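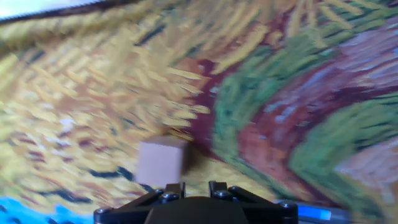

Notes pour l'exposé – Travailler sur une reproduction : la touche, la direction, la couleur

Diapo 1. Le champ et le chemin

Laisser la diapo à l'écran pendant que les gens s'assoient. Dire bonjour, me présenter (Deolinda Meireles, atelier Pleltalano). Remercier Dayana Pacheco qui m'a invitée.

Commencer par demander à la salle : qu'est-ce que vous regardez en premier ? Attendre les réponses. Dans le groupe de novembre, presque tout le monde a répondu le jaune. Moi, c'est le chemin brun-rouge.

Ensuite parler de la touche. Le jaune est fait de traits courts et parallèles, il y a du jaune pâle, de la moutarde, de l'ocre. On pense à un champ de blé, mais je préfère de ne pas le dire tout de suite. Montrer avec la main comment le vert accompagne la courbe du chemin. Petite pause.

Les accents bleu foncé : je pose la question « qu'est-ce qui se passe si on les cache ? » et je laisse discuter deux minutes.

Diapo 2. Pourquoi un grand tirage posé à plat

Dans l'atelier, nous mettons la reproduction sur la table de travail. Les participants tournent autour et chacun a un autre point de vue – en biais, le tableau change beaucoup. Yurani Cuadros a proposé cette méthode et je la garde depuis.

Dire le prix si on me demande : 90 euros pour le tirage. Ne pas oublier qu'on le roule avec la face imprimée vers l'extérieur, sinon les coins remontent pendant toute la séance.

Diapo 3. L'exercice

Chaque personne choisit une petite zone, par exemple le bord entre le chemin et le vert. Elle la copie au pastel gras, seulement avec des traits, sans remplir. Durée : 21 minutes. Je sais que c'est bizarre comme durée, c'est la longueur du disque que nous écoutons.

Après, on met les copies l'une à côté de l'autre, dans le désordre. Lire ici la phrase de Kristof Vandenberghe : « J'ai compris le sens du trait avec l'épaule, pas avec les yeux. »

Si le temps est court, sauter la diapo 3 et passer directement aux questions. Distribuer les feuilles à la sortie.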